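The Grodex people gave the arm a name, Flosska, and asked us to use it. I packed fruit baskets at Pridthorpe for 11 years before it came and I still call it the arm.

They told us it would take the dull part. I had always liked the dull part. You put the fruit in the basket and talked to whoever was across the table, and by lunch you knew about her sister's divorce and what she paid for tires. Now I sit on a stool with a tablet and press Good or Not Good.

On Friday they had it on bananas again.

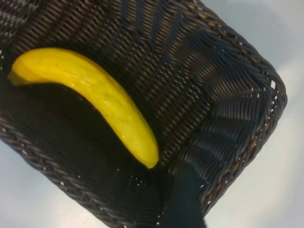 I pressed Good. I pressed it 206 times before my break, and the tablet thanked me each time in the same green letters. The woman on the next stool used to be the fastest packer on the floor. She asked the trainer what we were supposed to do once it stopped needing the button.

"You'll be freed up," he said.

"For what?"

He said that was an exciting question and that Grodex had a webinar.

There were over 20 of us at that table once. There are 4 now, and the stools are set far enough apart that you have to raise your voice, so mostly we don't. The manager put a chart by the time clock with a line going up. When I asked what the line was, he said it was throughput, and when I asked why my check looked the same, he said those were two separate conversations. I am still waiting for the second one.

After lunch the tablet wanted the morning's pictures checked over, 601 of them, every one to be marked a second time.

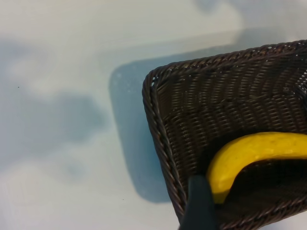
My thumb had gone stiff. Somewhere past the middle I pressed Not Good on one that was perfectly fine, only to see what would happen. The tablet thanked me. Same green letters.

I looked over at the next stool. She had seen me do it. She looked down at her own screen for a while, and then she pressed something too — I couldn't see which — and pulled her stool a couple of feet closer to mine. The legs made an awful noise on the concrete.

"So," she said, "my sister's getting married again."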